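Robots at My Job: What They Do and What We Do Now

Hi! My name is Nuria Gebremichael, and I work at a company called Furnov. We make craft kits, the kind you get for a birthday, with paints and glitter and glue and a little book of ideas. Kids write to us all the time asking if robots make the kits. Sometimes they do! Well, parts of them. Let me tell you how it works, and what it's like to share a job with a machine.

When I started here, I was a sorter. Little tubes came to me all jumbled up in a big bin, and I put them into trays so they'd be ready to go into the boxes. Pick up a tube, find a slot, put it down, pick up another tube. On a busy day we packed 600 kits, and every one of them needed its tubes. My fingers got very quick, and my neck got very sore. I used to sing in my head to keep from getting bored (I got through the same song so many times that I can't stand it now).

Then in April our boss, Mr. Bhardwaj, called us together and said that robots would be taking over some of the sorting. I'll tell you the truth, I was worried. My friend Jitham was even more worried, because he'd been sorting for 13 years and he was the fastest in the building. Would they still need us? It's a fair thing to ask, and grown-ups all over the world ask it when a new machine comes to work.

Our robots don't have faces or legs. They're just arms, bolted down at a table, and they work in pairs. Each arm has joints that bend, a bit like your shoulder and elbow and wrist. Inside the joints are motors, and at the very end is a gripper, which is the robot's version of a hand. Yours has five fingers and can feel if something is squishy or slippery. A gripper is much simpler, so the arm has to be taught how to come at each thing from the right side and how hard to squeeze.

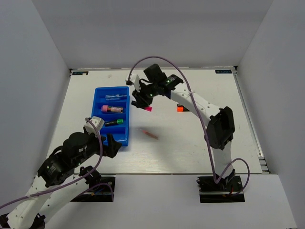 How does a robot know where to put something?
A person teaches it. Someone shows it the job many times over, and a computer uses those tries to work out how the arm should move when it sees something similar.

That teaching is a big part of my job now! I went to a training course at a place called Dritley, and I came back with a thick folder and a lot of new words. My favorite is "automation," which just means getting a machine to do a job that people used to do by hand. A dishwasher is automation. So is the door that slides open at the grocery store.

Teaching a robot takes patience. You and I can look at a tube lying at a funny angle and grab it without thinking. For a robot arm that's hard! If the tube has rolled a little, the arm has to reach differently. If two tubes are touching, it may try to pick up both. The first task I worked on took us 121 tries before I was happy with it, and then we changed the tray and had to teach part of it again. I may have said a grumpy word.

So what changed for the people? My neck feels better, that's one thing. I sit less and walk around more. Jitham checks the finished trays now, and he's great at it, because he can spot a loose cap from across the room. He does miss being the fastest, though, and he told me so. It's a real feeling, and a new job title doesn't make it go away.

Some things got harder, too. When I sorted by hand, I could chat with the person next to me all day. Now I have to pay close attention to a screen. And 2 people on our team decided they didn't like the new way of working, so they moved over to the mail room. I still have lunch with them.

If you want to try being a robot, here's a game. Put on a pair of thick mittens and close one eye. Use only your thumb and one finger, and ask a friend to tell you where to move your hand, one little step at a time, until you've put some markers back in their box. Then swap, so you get a turn at being the teacher. I think giving the directions is the harder half, but Jitham says it's the mittens.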